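Enero, 7:40, antes de abrir consulta

Sigo con lo de la cicatriz post-blefaroplastia inferior. Lote nuevo de gel de silicona Bistivska, mismo protocolo que el anterior: capa fina, dos veces al día, empezar tras quitar puntos. Kári quiere retrasar el inicio una semana más. No lo veo claro, lo hablamos.

Láminas de piel sintética: cortadas 80, descarto las que traen burbuja. El adhesivo de Rurnance pega demasiado en borde fino, al despegar arrastra. Probar con menos cantidad y esperar mas antes de colocar.

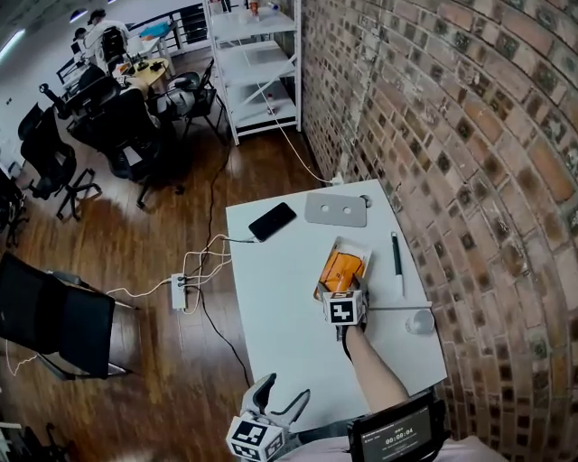 Mesa blanca, paquete naranja en la bandeja transparente.

Peeling: la ficha de Zenitz pone 300 segundos de contacto y luego neutralizar. A 300 el modelo de párpado ya blanquea desigual en el canto externo. Repetir con pincel en vez de gasa, la gasa suelta de más en la esquina. OJO no mezclar frascos, los dos tienen tapa igual. Etiquetar HOY.

- pedir suturas 6-0, quedan pocas
- calibrar la balanza pequeña (deriva otra vez)
- devolver a Khurana el compás de marcar, lo reclaman
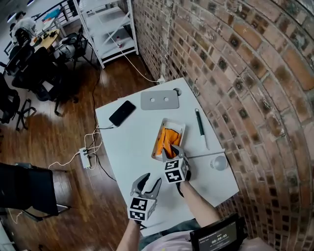

Tela naranja, bandeja blanca pequeña. Móvil a la izquierda.

10:15. Llamó Kevin Tully por el cuestionario de satisfacción. Recibidos 59, varios sin la parte de ojo seco. Esa pregunta está mal redactada, la gente contesta por la mañana o por la noche según le parece. Propongo partirla en dos. Él dice que entonces no se puede comparar con la tanda vieja, y tiene razón, pero prefiero datos limpios desde ya.

Fotos del antes/después: luz inconsistente. La lámpara de la derecha tira a amarillo, y así la ojera parece otra cosa. Cambiar bombilla y fijar distancia con cinta en el suelo.

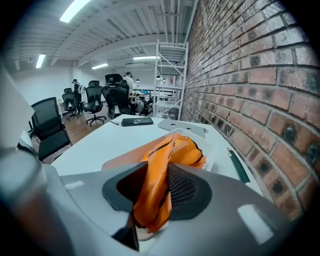 Material naranja arrugado, de cerca.

Tarde: segunda tanda con pincel. Canto externo mejor, centro igual. Falta el parpado derecho del modelo 2, se despegó la lámina a medias y no cuenta. Kári lo repite mañana con el adhesivo fino. Pendiente pasar todo esto a la hoja compartida.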